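School uniform swap, the folding table – gallery

Quick page this, promised it to the parents' list by tonight and it is already gone eleven. Pics and captions in the order we did the work. Longer write-up of the swap itself is on the April page. If you only want to know how to get a polo flat enough to stack, read the folding bit and skip the rest.

Background for anyone new. Alvarado Uniform Swap, once a term, upstairs room at Bronitz. Outgrown stuff comes in washed, gets sorted, folded, goes out again free. Target this time was 400 items on the rails and shelves by opening. We got there, just, with Xóchitl still pairing socks as the doors went.

Sorting

Three piles first: wearable, mendable, rag. Be strict. A collar that has gone bobbly is mendable if you own one of those little shavers, otherwise it's rag. Zyanya is softer than me on this and we had words over a cardigan. She won, it went in ten minutes, so fair enough.

Labels next. If the size is washed out measure pit to pit and write it on a paper tag. Don't guess from the length, polos shrink upwards and you end up with a 9 that fits a 6.

Check the plackets too. Missing button = mendable. We keep a jam jar of spare ones, mostly white, a few navy, top up welcome.

The polos

By far the most of anything. Pale blue ones are the junior colour so they come in by the bagful, and every one gets laid out flat before it is folded. Collar away from you, hem towards you, sleeves out to the sides. Smooth from the middle outwards with the side of your hand. Takes seconds and saves you refolding the lot later.
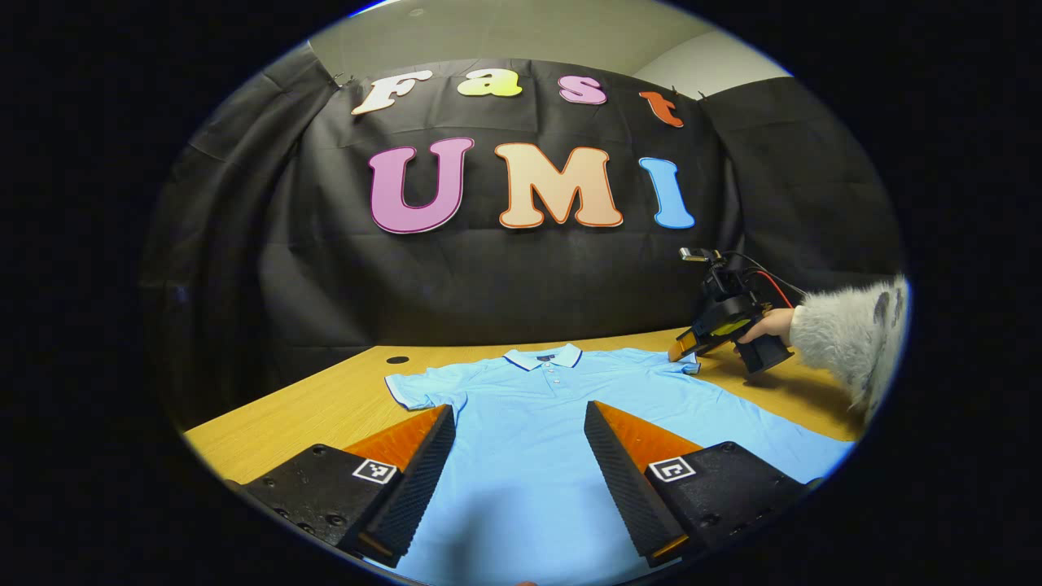
Do the buttons need doing up before you fold?
Only the top one. It holds the collar in shape in the stack, and the rest can stay open so people can try it on without a fuss.

Light blue polo, face up on the table, darker collar with the navy trim. Left sleeve has a dark band as well. Coloured letters on the black cloth behind, "Fast" on the top row, which I wish I could say of my folding.

How we fold them, since three people have asked:

Flat, face up, buttoned at the top.
Flip it over, collar still away from you.
Bring one side in to the middle of the back, sleeve folded down along it.
Same with the other side.
Hem up to halfway, then up again to the collar.
Turn it over. Collar on top, size tag tucked under it.

That gives you a parcel that sits nicely on the Itberg shelving, two stacks side by side. Do not go higher than twelve in a stack, they slide. Itzel uses a bit of stiff card cut to size and folds round it, very neat, same width every time. Slower though. I gave up with the card after a dozen and went back to doing it by eye.

Trim faces front if you can manage it. Kaiwen noticed last year that parents pick the shirts where they can see the collar and leave the ones they can't, so we turn them all the same way now and the shelf empties more evenly.

Things that went wrong

Ran out of paper tags before teatime. Masking tape works but leaves gum on the cotton, so don't.

Folded a whole bag of 11–12s and shelved them with the 9–10s. My fault, was talking. Estrella found them the next morning and put a very polite note on the shelf.

Trousers. We just hung them. Anybody who has a good way to fold pleated ones please get in touch, I have tried everthing and they look like a parcel that's been sat on.

Jumpers take twice the room you think. Roll them, don't fold, and stand the rolls on end in a crate with the label upwards.

Next time

Want more: polos in the bigger sizes, PE shorts, any book bags at all. Have plenty: junior polos (see above!), ties, odd gloves.

Drop-off same as before, bottom of the stairs at Bronitz, any time before 3 in the afternoon. Clean and dry please, and empty the pockets. We had a conker in one that had clearly been through the wash more than once.

If you can give an hour for sorting or folding, put your name on the sheet by the door. Table's at a decent height so no bending, tea provided, bring your own mug as there are never enogh.

More pics when I find the lead for the other phone.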